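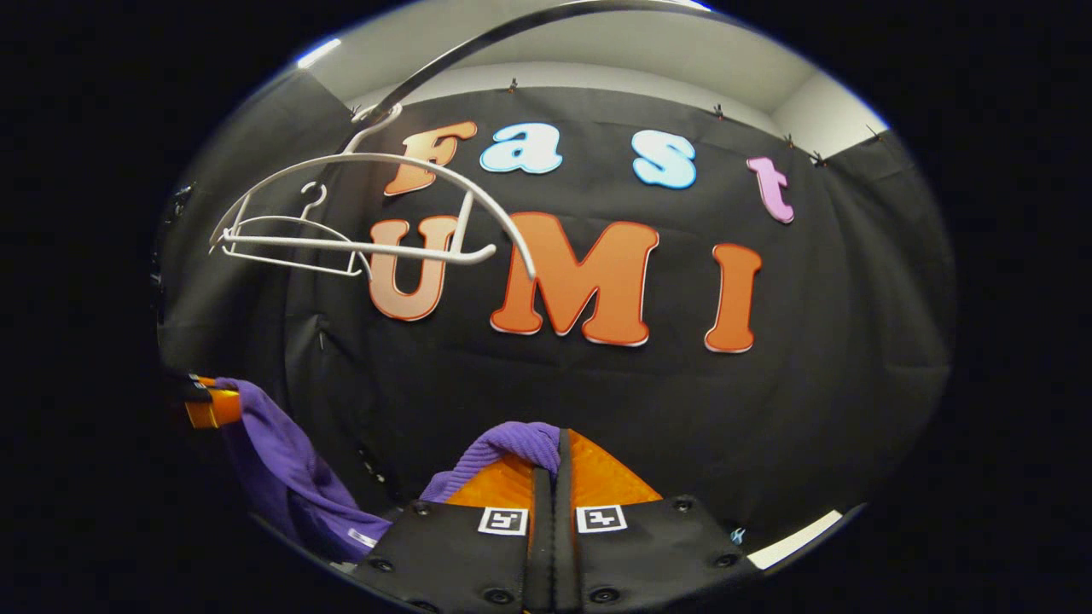

Our house rules for recording, second version

Since October I am responsible for the rules of our recording sessions, where people do small household tasks with grippers in the hand and the robot learns later from the videos. The first version of the rules was one page by Maxence, and everybody understood it differently. So I have written it again, and some readers asked me to share it.

The rule we discussed the longest is about clothes. A garment must be held by the fabric, never by a button or by the label. Rosine found this too strict, and for shirts she is maybe right, but with thick cloth I have seen many bad grasps when people hurry.

Second, the markers on the fingers must be clean. We wipe them before each session and again after 90 recordings. If one marker has a scratch, we change both.

Third, a failed try is kept. You write "failed" in the sheet and you start again from the beginning. Before, people deleted these, and when we had 2,000 recordings we could not say how many tries were behind them. I am still a little angry with myself about it.

Fourth, no session is longer than 16 garments. After this the hands become tired and the movements become strange. Nadège wanted 20 and we had a long talk on Wednesday, without result, so for the moment my number stays.

What I did not solve yet is left-handed people. Cledwyn says the same rules are fine for him, but he puts the hanger the other way round on the rod, and I don't know if I should forbid it or ask for more of it. If your group has a written rule for this, please send it to me.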